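Brown paper as a bench covering

Posted in: Workshop, Surfaces

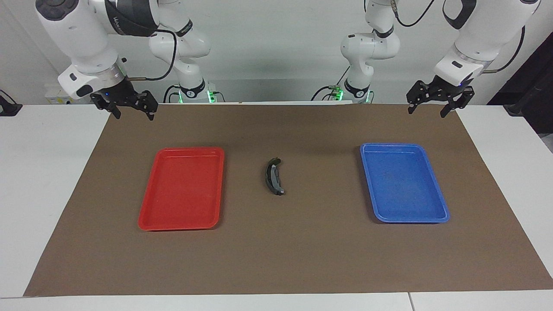

Red tray left, blue tray right, brown paper mat underneath.

I have changed the covering on the white table again. The previous one was a gray rubber sheet from Gutden, which worked well for two years and then began to curl at the corners. A curled corner lifts a tray on one side, and a tray that is lifted on one side rocks. I tried weighting the corners overnight and got flat corners until lunch.

The replacement is brown paper. I buy it as a roll from Cordeiro, 70 cm wide, and cut it to length with a knife against a steel rule. Paper off a roll wants to go back to being a roll. The fix is to turn it curl side down, pull it over the table edge once in each direction, and leave it flat for a night. Ironing also works but takes longer than it should, and the steam setting must be off.

Why paper and not bare table: the table top is white, and under the overhead light I lose sight of small pale parts on it. Brown is a mid tone. Light things and dark things both show up. I can also write on it in pencil. I mark the tray corners with short ticks, so a tray that has been taken to the sink goes back to the same place afterwards.

The trays are plastic, one red and one blue. Red is for what comes in, blue is for what is finished. I used to have them both in gray with labels from Plodell, and I put finished pieces in the wrong tray often enough to stop trusting the labels. Color has fixed most of that. Whatever is being worked on goes in the middle, between the two, and the row runs left to right. Ysaline Pons, who is left-handed, runs hers the other way and says it makes no difference to her speed.

Drawbacks so far. Paper takes up oil, and the stain spreads for a day after you think it has stopped. It tears if a tray with a rough rim is dragged, so lift the tray. I sanded the underside of mine with 240 grit and that helped. Tape along the long edges holds well, but use a low-tack tape or the next sheet will go on over a line of residue. The Ferska tape I had in the drawer was too strong and took two passes with alcohol to clean off.

A sheet lasts me until the pencil marks get hard to read. I changed the last one on a Wednesday in July and kept the old one for wrapping.

Next I want to try a heavier grade. If anyone has used one that stays flat straight off the roll, leave the weight in the comments.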